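Pretico Tidy-Table Set: README

Version 2 of the release. Replaces the November version, whose index file listed several episodes twice.

What this is

A collection of teleoperated and autonomous episodes in which a two-armed tabletop robot puts waste into a trash can. It was put together to answer a narrow question: how much of an ordinary cleanup chore can a current learned policy finish without a person stepping in. The short answer is in the Results section. The set contains 1,976 episodes, of which 200 are held out for evaluation and must not be used for training.

The task was chosen because people consider it trivial. A person clearing a table of bottles does not plan the grasp, does not look at the bottle for long, and does not stop when one rolls. All three are still hard for the machine.

Workspace

All episodes were recorded in one enclosed cell with white walls, an aluminum extrusion frame and a marble tabletop. The arms share a rail along the front edge of the table. The trash can is wire mesh with a clear plastic liner. Bottles differ in size, label color and condition, and crushed bottles are included on purpose. The table is not wiped between episodes, so small debris is present in many of them. Do not filter these out if you want your numbers to be comparable with ours.

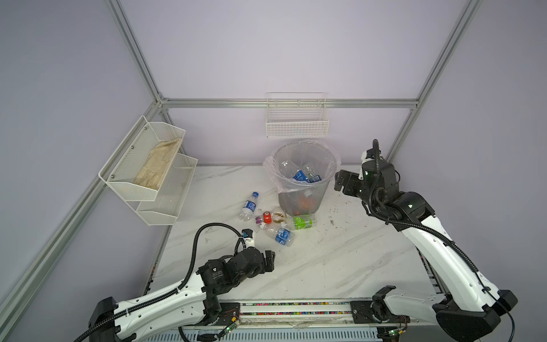 Pretico Manipulation Group | Posted Mar 30, 2023 | Filed under: Datasets, Household Tasks

Both grippers are parallel two-finger types. With bottles lying at different angles in front of the can, the policy has to pick an approach direction for each one, and the can itself blocks part of the reach. A bottle lying against the base of the can is the most common cause of a failed first grasp. The fingers touch the mesh before they close, the can shifts, and the bottle moves with it.

Wire baskets are mounted on the left and back walls. They are not used in this task. They belong to the Cokach put-away task, which is released separately and has its own README. Objects in the baskets should be treated as background. An early policy trained on both tasks reached for a work glove in the upper left basket in the middle of a bottle episode, and we now recommend training the two tasks with separate instruction strings.

Episode structure

Each episode is one folder. The folder holds:

video: one file per camera, fixed view and gripper view
joints: joint positions and commanded positions, both arms
gripper: opening width and commanded width
events: time-stamped labels, described below
meta: start condition, operator code, instruction string, outcome

Time stamps in all files refer to the same clock. Video is not trimmed. Idle periods at the start of an episode are real and were left in, as several users asked for them.

Event labels

grasp_attempt: fingers begin to close near an object
grasp_held: object leaves the table and stays in the gripper
drop: object leaves the gripper outside the can
release_in: object is released and ends up inside the can
rebound: object touches the rim or liner and falls back to the table
assist: a person took control or entered the cell

Labels were made by hand from the fixed view and checked against the gripper width. Where the two disagreed, the video label was kept. The rebound label was added in this version. In the November version these events were marked as drop, which made the grippers look worse than they are and the placement look better.

Outcome values

The outcome field takes one of three values. "complete" means every bottle on the table ended inside the can with no assist event. "partial" means at least one did. "none" covers the rest. An episode with an assist event can never be complete, even if the assist was only to push the can back into position.

Results on the held-out episodes

The baseline policy, Harms, was run from the start conditions of the 200 held-out episodes. It completed 138. Most of the remaining runs were partial, and the usual pattern is that one bottle is left behind while the arms keep moving near it.

We do not read this as a machine that can clear a table. The cell has fixed lighting, a fixed table height and a can that starts within reach. When the can was placed on the floor beside the table in a side test, the policy did not finish a single run. That test is not part of the release. Moving the can a short distance on the table was tolerated well.

Speed is also not competitive with a person. The arms pause before most grasps, and a missed grasp is often repeated in the same place. For a shop floor where the bottles arrive on a belt, this would be the first thing to fix. For a home it may matter less, provided the machine can be left alone, and at present it should not be.

Known problems

Clear bottles on the light marble are detected less reliably than bottles with a strong label color. We have not balanced the set for this.

Liners were replaced often but not on a schedule. A sagging liner edge changes how bottles fall and is not recorded in meta.

The can is not emptied before every episode. Starting fill level varies, and a nearly full can raises the number of rebound events.

No episode contains liquid in quantity. Residue inside bottles is present. Policies trained here have no reason to keep a bottle upright and should not be used near open drinks.

Both arms are recorded in every episode, including those in which only one of them moves. Use the joints file to find these. There is no label for them.

Loading

The Evosico reader opens the folders without conversion. Readers older than the current one will skip rebound events without a warning. If your counts of drop and rebound together do not match the totals in the index file, check the reader version first.

License and contact

Free for research and teaching. Commercial use needs written permission. Report label errors through the issue tracker with the episode folder name and the time stamp of the event. Corrections are collected and applied in the next version, and the episode folder names will not change.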